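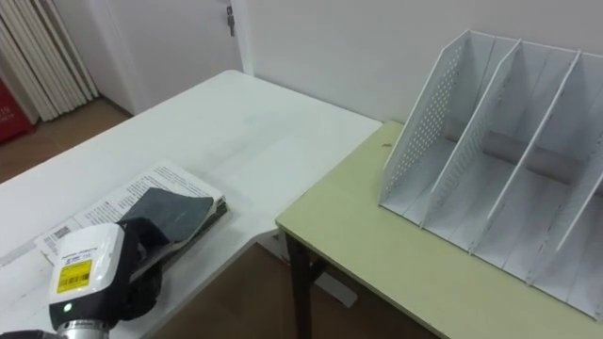
How to sort a pile of papers into a three-part desk rack

Before I had a rack, all my papers lived in one heap beside the keyboard. Now the sorting takes me one cup of tea, usually in February, when the letters about tax arrive. I explain my way of doing it.

What you need
- an upright file rack with three compartments
- a free table next to it
- thin folders or covers, not more than you can fill
- a pencil and some sticky labels

Step 1. Put the rack on its own table or at one end of the desk. Take out anything that is not paper. Pens and rolls of tape go in a drawer.

Step 2. Make the heap flat on the free table. Lift away loose covers first and look what is under them. I once found a Kulkarni kettle manual that I had already ordered again.

Step 3. Make three piles: to answer, to keep, to read. If you hold one paper longer than 7 seconds, it goes to "to read". Do not start reading it now!

Step 4. Booklets and manuals stand better than single sheets, so they can go in without a folder. Put the spine down and the title to you. Single sheets must have a folder, otherwise they bend in the middle and slide under the others.

Step 5. Write the label in pencil. My "to keep" was called "Avberg flat" for a long time, and after we moved I could simply rub it out.

Step 6. Fill each compartment only so far that you can still push a hand in. An ordinary sheet of 80 gram paper is thin, but over 100 of them with folders become quite fat.

If the rack has slanted dividers, place the tallest folders at the back of each compartment -- the small ones in front stay visible. With a light metal rack, fill the middle first and then the sides.

Khoa Huỳnh wrote to me that he keeps a fourth pile for school papers, in a box under the desk. This works also, but then you must empty the box every month.

Next page: what to do with old receipts.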